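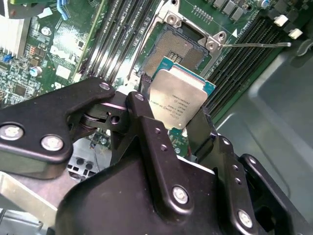 Old office workstations get thrown away for reasons that have little to do with their condition. The lease ends, a new operating system asks for a newer chip, and a whole floor of machines goes out on pallets. Many of them have one part which holds back all the others, and it is the processor. It sits in a socket, the socket opens by hand, and the chip comes out without any force. With the socket open one sees the golden-brown field of pins, set close together in a rectangular grid, and one understands why the people who do this work become quiet at this moment. The chip itself is strong by comparison. Its silver cover has the model printed in small letters, and on many chips you must turn it to the light before you can read it.

Home Features Repair Hardware Archive Subscribe

I learned this from Gerd Kohlhase, who has repaired computers in Estau for most of his working life. He buys retired towers in lots of 50 and sells them again under the name Clurnora. In May he took 11 of them apart while I sat next to him with a notebook. He did not hurry. First the cooler, then the old gray paste, which he cleans with alcohol and a cloth that leaves no threads. Then the lever, the metal bracket, and the chip, lifted straight up and held by its edges.

"People are afraid of the chip," he told me. "They should be afraid of the socket."

A bent pin in the socket can stop the whole board. Gerd has straightened some with a needle under a magnifier, but he does not promise this to customers. When a socket must stay open for longer than a minute, he puts the plastic cover back on it. I have seen him walk back across the room to do it.

The tower lies on its side for the whole job. In this position the board is flat like a table, and a chip that slips will not fall down into the case. A good case helps very much here. The better office models were made for technicians who had to be fast, and the parts which you may touch are often marked with color.
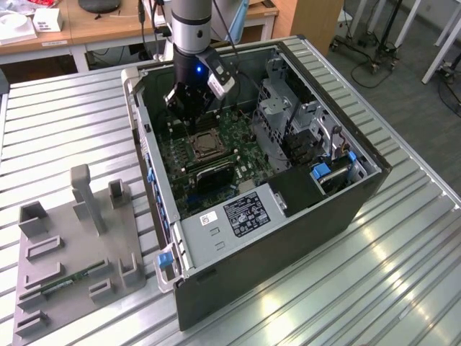
Open for work: a desktop tower on its side, with blue clips along the front bezel and blue latches at the drives.

Ferhat Tuncer, who shares the workshop, prefers to begin with the memory. He takes out every module, tests them one after another, and keeps the good ones in slots so that they do not rub against each other. His list has reached number 3034, and he writes it by hand. We spoke for a long time about whether memory or processor gives the older machine more life. Ferhat says memory, for anyone who only writes letters and reads the news. Gerd says that it depends on the board, and that many owners never look up which chips their board accepts.

The price also decides. Gerd sets his limit at 100 euros for all parts together, and above this he tells the customer to keep the money. The Kermani family, his neighbors, brought him a tower that needed a new board and a new power supply. He sent them home with another one from the shelf – the old one gave its drives and its fan.

When the new chip is in, he closes the bracket slowly, puts on a little fresh paste and mounts the cooler, tightening the screws crosswise. Then he connects a screen and waits for the first line of text.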